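Hard-Shell Suitcases: Your Questions, Our Answers
Brophy Luggage Library — Help & FAQ

Last updated Friday, March 29, 2024

We lend suitcases, we clean suitcases, and we talk about suitcases far more than our families would like. Most of what follows started as a question at the desk. If yours is missing, ask us when you pick up your case and we'll probably add it!

Borrowing

How long can I keep a case?
Up to 19 days on a standard loan. If your trip is longer, tell us when you book and we'll set the return date to match. Renewals are fine as long as the case isn't promised to someone else.

Which sizes do you have?
Cabin, medium and large. The large Skarkmont is the one people ask for by name, and I get it — it swallows a winter coat and still has space for boots. The Trolline is lighter and better if you'll be carrying it up stairs a lot.

Can I borrow 3 at once for a family trip?
Yes, 3 is the limit per card. September fills up early, so book ahead for that month if you can.

Packing

Do I pack both halves?
Please do! A clamshell case works best when both halves carry their share. Heavy things (shoes, toiletry bag, books) go in the half with the wheels, down at the wheel end, and clothes go in the other half behind the divider. Buckle the straps before you bring the halves together. Loose strap ends love to wander into a zipper.

Rolling or folding?
Both, and happily. T-shirts, pajamas and jeans roll up beautifully. Button-down shirts do better folded flat with a pair of soft pants wrapped around them. Socks go inside shoes. I fill the gaps along the edges last with small things like swimwear and scarves, and it's my favorite part of packing.

My case bulges in the middle. Is that bad?
A hard shell has very little give, so a bulge usually means the zipper is doing work it wasn't made for. Open up, spread the thick items toward the corners, and try again. If you still have to sit on it, something needs to stay home.

Zippers and closing

What's the best way to close a big case?
Put it on a smooth, hard floor with enough room to walk all the way around it. A bed feels easier on your back, but the mattress sags and the two halves stop lining up. Press the shell down a few inches ahead of the slider with one hand and pull with the other. Go slowly at the corners, where the track bends and most snags happen. Take a short stretch, move your pressing hand, take another stretch.

With two sliders you can work from both ends and let them meet wherever you like. I park mine on a long side, away from the corners.

A large gray case like this one has a pull on each slider, and it's worth lining each pull up with the direction you're going before you tug.
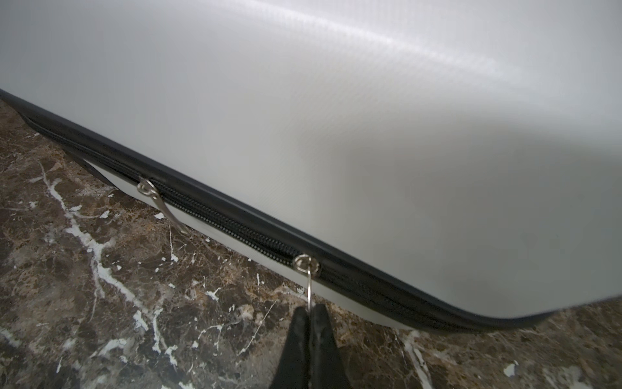

The zipper is stuck. What now?
Stop pulling! Back the slider up an inch and look for fabric in the teeth. Ease the cloth out sideways with your fingers while you nudge the slider backward. If there's no fabric, rub a plain pencil tip or a bit of candle wax along the teeth on both sides and try again. Cooking oil is a bad idea, as it collects lint and ends up on your clothes.

The teeth have opened up behind the slider. Did I break it?
Probably not. Run the slider back to where it started and close again with less strain on the track. If it keeps splitting, the slider may be worn, and we can look at it when you come in.

A pull came off. Do I have to pay?
No. Pulls wear out, and we keep spares. For the rest of your trip, a key ring or a loop of strong cord does the job nicely.

Cleaning and scuffs

How do I clean the shell?
Warm water, a drop of dish soap and a soft cloth. Wipe with the grain if the surface has one, then dry it with a towel. We use Clorora wipes on the handles and wheels between loans, but keep them off the lining, where they can leave pale marks.

Will the case scratch my floor?
The shell itself is rarely the trouble. Grit in the wheels is. Roll the case over a doormat first, and lay down a towel if you're packing on polished stone or wood.

Returns

Do I need to clean it before I bring it back?
Just empty it, please, including the mesh pockets. We do the rest. Bring it back zipped shut, with the lock set to the code on your loan slip.

I left something inside!
Send us a message with your loan number. We keep found items for 16 days — mostly chargers, and a truly impressive collection of single socks.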